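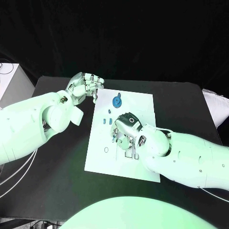

Paper sheet on the table, right hand holding one of the small blue parts over the outlines.

July, evening

Long day at Lakadholm. I got in a little after 8 and had the place to myself until lunch. Before I powered anything up I went over the screws on both forearms. Two on the left had backed out a little and I put thread locker on them, which I should have done in the spring when Rok told me to.

The main job was the right hand. It has been closing unevenly, with the index finger arriving before the thumb, so small parts get turned as they are picked up. I had blamed the tendon on that finger and even ordered a new spool of line from Rarkwood. Yen-ting looked at the logs last night and wrote back that the thumb was the slow one. She was right. The thumb servo had an old speed limit in its settings, left over from when we were afraid of stripping the gears. I raised it from 820 to 1511 and the two now close close enough to together that I can't tell the difference by eye.

I ran pickups with the paper sheet for most of the morning. I like the paper. It costs nothing, I can print a new one when I change my mind about where things go, and if a finger comes down too hard it just creases. The bad side is that it slides. I tried tape on the corners but the fingertips caught on it, so I took the tape off again and will have to think of something flatter.

The gear is easy for either hand. The small blocks are still the worst. A finger coming in from the side pushes them along before the thumb gets there, and then the grip ends up on a corner. Rok thinks softer fingertips would fix it. I think the approach is too low and too fast. We can try both, mine first as it only means changing a few lines.

Ate at the bench. Rok came in about 1 with the spare wrist cable and a bag of plums from his mother's tree, and we talked mostly about Kalatura. That is what we're calling the whole build now, arms and body and all, after months of just saying "the thing." Yen-ting had it printed on a label before anyone had agreed to it, so that settled the matter.

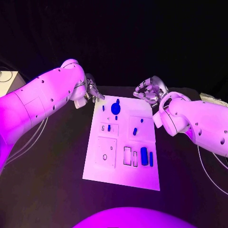
The board is a different problem from the paper. With an outline, a part can land a little off and I'll still call it good. A hole doesn't give like that. The peg has to come in straight, and the arm has to stop pushing when it meets the rim. At the moment it doesn't know how to stop. I set the current limit low on both wrists and stood with my hand on the power switch the whole time, which is tiring but I wouldn't do it any other way yet.

I also spent too long on Ursu, the small program Yen-ting wrote for finding the parts. It wants its color thresholds set by hand for each kind of light, and I had saved the old values over the new ones. Lost almost 12 minutes of settings work and a good deal more in temper. I have now made a copy on the other drive. The file names are still a mess – I need to agree on something with the two of them and write it on the wall. 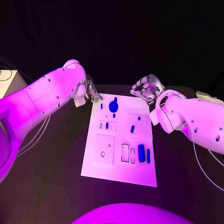
Board work under the purple light, with both hands up over the far corners.

Left arm still drifts a little when it holds a pose. It's small, a finger's width at the hand over a long wait, and Rok thinks it is the shoulder belt. We didn't open it today. Taking off that shell means unplugging everything on that side, and I would want a full evening with no one else needing the table.

To do next time: tension the shoulder belt, slow down the approach on the small blocks, find a way to hold the paper flat, order more of the short screws, pay Rok back for the cable.

Shut down and locked up at 7. Plums were good. I left the rest in the fridge for Yen-ting.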